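The Long Way Around the Wall

The robotics club met in the old typing room on the ground floor, and the old typing room still had its clock, a big round thing put up when the school was built in 1926, and the clock ran nine minutes slow. Everyone in the club knew this and everyone still looked at it. So when the youngest member of the club looked up on Friday and saw that it was ten minutes to five, she felt comfortable for a moment, and then did the sum, and did not feel comfortable at all.

The van from Kobori left at seven the next morning. Well, the van was going to Kobori, to be exact about it, and it would take four students, one teacher, a box of sandwiches and two laptops, and on one of those laptops there had to be a program that could find its way around a house it had never seen. There was no robot to pack. The Kobori Cup had given up real robots some years before, after a bad winter for shipping, and now the whole contest ran inside a simulator called Zistik, where the houses were made of flat colors and the furniture had been picked, it seemed, by somebody with a grudge against furniture.

Their entry was called Cultus. The name had come from the oldest boy in the club, who had found it on the spine of a library book and never opened the book. Cultus was a body the size of a kitchen stool, with one camera and two wheels, and none of it existed, and they were all extremely fond of it.

"It's doing it again," said the girl at the end of the table.

"Doing what?"

"Looking at the wall."

They all came around to see, dragging their chairs, because in that room you dragged your chair everywhere or lost it. Cultus had been told to find the bed. It was the simplest of the practice tasks, the one the contest people put first so that no team would go home with nothing. And Cultus had started by the sofa, turned a little, met the great tiled wall that stood out into the middle of the room, and stopped to think. It thought for a long time. Then it turned a little to the left, and a little to the right, and thought some more.

"It believes the wall is the end of the world," said the teacher, who taught chemistry and had taken over the club in October when the computing teacher went off to have twins. She said it kindly. She had learned to say most things about Cultus kindly, in the way you would speak to a dog that belonged to someone else.

The trouble, and they had been over it so many times that week that the youngest could have recited it in her sleep (and according to her brother, through the bedroom wall, she had), was the tiles. The wall was tiled and the back of the room was tiled too, in the same tired beige, with the same pale lines. A person saw one wall close up and another far away. Cultus saw tile, and more tile, and joined the two together into one long wall with no way past it. The whole back part of the room, with its bed and its nightstand and its green chair, got folded up flat like a picture on a calendar. Why would you drive toward a picture?

The oldest boy wanted to turn the camera up. He had wanted to turn the camera up since September. The girl at the end of the table wanted to copy what Urkero did, Urkero being the team from the big school across the river, whose program simply charged at things and kept a list of what it had bumped into. You lost points for every bump, but Urkero was so quick about it that they had come second the year before, and second at Kobori meant a trophy with a little brass wheel on it that really turned.

"We could bump," she said. "Just a small amount of bumping."

"I don't want it to bump," said the youngest. It came out louder than she had planned, and she went red and looked at the clock, which was no help.

She was not a person who said much at club. She had joined because the bus home didn't come until half past five and the typing room had a radiator. For the first month she had mostly sharpened pencils. But she had been the one to write the part where Cultus decided where to go next, all 700 lines of it, on her grandmother's kitchen table with the radio on, and she had a feeling about it that she would not have known how to explain to the others. When she wrote it she had been thinking of her grandmother, whose eyes were bad now, and who crossed her own kitchen every morning by putting her attention down on the floor. Never the walls. Her grandmother said walls were for people with time on their hands. She found the edge of the linoleum, and followed it, and it took her to the stove.

The youngest pulled the laptop toward her and looked for a while at what Cultus was looking at. She looked at the tiles until they swam. Then she looked at the floor.

The floor was a dreadful color, something like old brick and something like beet soup, and it had no boards and no rug and nothing on it to get hold of, so they had told Cultus back in the fall to leave it alone. But it went on. That was what she saw. It began down in the near corner, and it ran along the foot of the big wall, and where the big wall stopped the floor took no notice whatever and went right on to the bed.

"Can I try something?" she said. "It's only a few lines."

The teacher looked at her watch, the real time, and then at the four of them, and then she took her coat off again and hung it back on the door. "I'll telephone the parents," she said. "Does anyone dislike egg salad? Because that's tomorrow's sandwiches, and I think we are about to eat them."

It was more than a few lines. It was twenty-eight, in the end, and the girl at the end of the table found a mistake in the sixth of them, and the oldest boy, who had stopped mentioning the camera, read the numbers aloud in a slow, clear voice like a man calling a train. The fourth member of the club, a quiet boy who drew the posters, went around the room switching off the lights they didn't need. It got dark outside. The radiator ticked. Somebody had put too much mustard in the egg salad and they ate it all the same.

What she had written told Cultus to forget the walls. It told it to feel along the floor for as far as the floor would go, and wherever it found a place that the floor went behind something, to be curious about that place before any other. She had named that part after her grandmother's kitchen, though she had shortened it so that no one would ask.

By the slow clock it was nearly seven when they set Cultus back at its start beside the sofa. The teacher came and stood behind them with her hands in her cardigan pockets. The poster boy turned the screen a bit so that they could all see, and the oldest boy said that whatever happened he thought it was a good piece of work, and he said it to the radiator, but they knew who he meant.

The youngest had her finger on the key. She found that she was not quite ready to press it. There was the wall, as large as ever, and there past the edge of it was the corner of the green chair, and the little nightstand, and a long way off the white bed, with all that ugly, patient floor lying in between.

"Go on, then," said the teacher.

She pressed it, and put both hands in her lap, and Cultus began to turn.
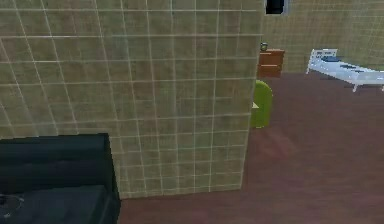

Reading time: 7 minutes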